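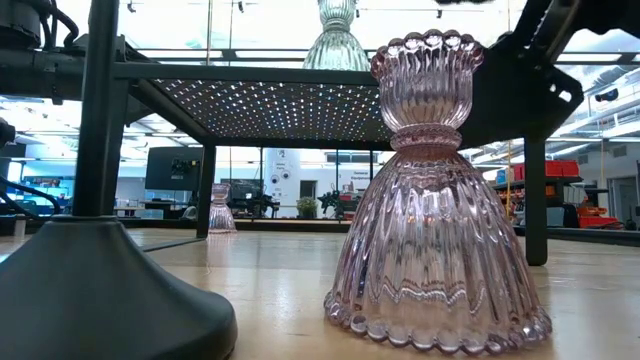
The Grerkitz is a two-armed tabletop robot built in a shared workshop in Plultham, where members have been improving it, in the loosest sense of the word, over several winters. It was designed to tidy small ornaments, a job most people manage while thinking about something else. Its standard test pieces are household oddments of the mantelpiece sort, including the ribbed pink glass candle holder with the scalloped rim, which is widely regarded in the workshop as the hardest item to pick up and the hardest to like. The name comes from a misspelt label on a box of second-hand motors and has never been officially adopted.

Origins

The project began one September as a chess-playing machine with a single arm. The arm could reach 123 of the places it needed to reach, a figure still written inside the lid of the spares box, although the list it refers to has been lost. Chess was dropped after a disagreement about castling. A second arm was built from the same drawings, with the mistakes corrected, and fitted the other way round so that the two could work towards each other. The first arm kept its mistakes and is said to be the better of the two.

A rival group in Ranham had started a similar machine the year before. Relations between the workshops are cordial and consist mainly of borrowing taps and dies.

Construction

The table is a wooden top of pale, butcher-block style planks set inside a black aluminium extrusion frame, which also forms the rails at the sides. One arm stands at the left and one at the right. Each is a chain of black links with its wiring carried along the outside, an arrangement that makes faults easy to find and easy to cause. Each arm ends in a gripper, the left one two-fingered.

The fingers have been through 8 versions. Early ones were cut from kitchen chopping board and were strong, cheap and quite unable to hold anything round. Later pairs were printed, and the present shape, known as the Beneš finger after the cat that chewed the first set, has a slight inward curve.

A low perforated metal platform serves as the shelf. It stands on short folded legs and gives the arms a second height to work at, which doubled the number of things that could go wrong and was considered good value.

Operation

A session starts with the ornaments spread over the table, some on the wood and some beyond or beside the platform. The arms are brought up to their starting positions and the program is asked to move one piece at a time. Glass is attempted last by custom. A full run may take up to 200 seconds for each object, and spectators are advised to bring a drink.

The machine runs best on a Sunday, when the lathe next door is quiet. 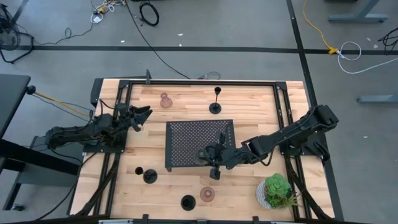

Known problems

Clear and tinted glass give the vision software trouble, as highlights along the ribs are easily taken for edges. The pink pieces come off worst. Black candlesticks are found reliably against the wood but are sometimes confused with the gripper, and the left arm once spent most of an evening trying to pick up the right one.

The potted succulent is not part of the official set. The program classes it as a cup.

Cable routing across the floor remains under review.

See also

Ranham sorting table
Plultham workshop open evenings
Chess (abandoned)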